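Records and Filing, Session 3
Handout – keep for the January test

Filing order

Most small offices file by name, by number or by date. Pick one and write it down. A mixed system works only as long as the person who set it up is still there.

Names go surname first, so Pejman Mahmoudi is under M and Aníbal Tello under T. Ignore accents when sorting. Company names are filed as written – Kavulska before Murnard, Murnard before Sekiguchi.

Thin items are stored upright, spine out, in a divided holder. Leave slack in each section. Items that lean are harder to read along the spine and get put back in the wrong slot.

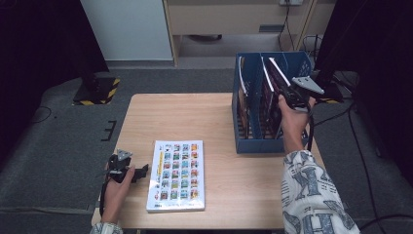

Tello asked whether slack matters when the whole run is numbered, as a missing number shows up anyway. It does. A gap tells you an item is out, but a tight section still slows down refiling.

Out cards

Put a card in the place of anything removed for longer than a day. It needs 2 things: borrower and date out. Check all cards every 30 days.

Reading for next time: chapter 12, retention periods. Bring the Hukine index sheet.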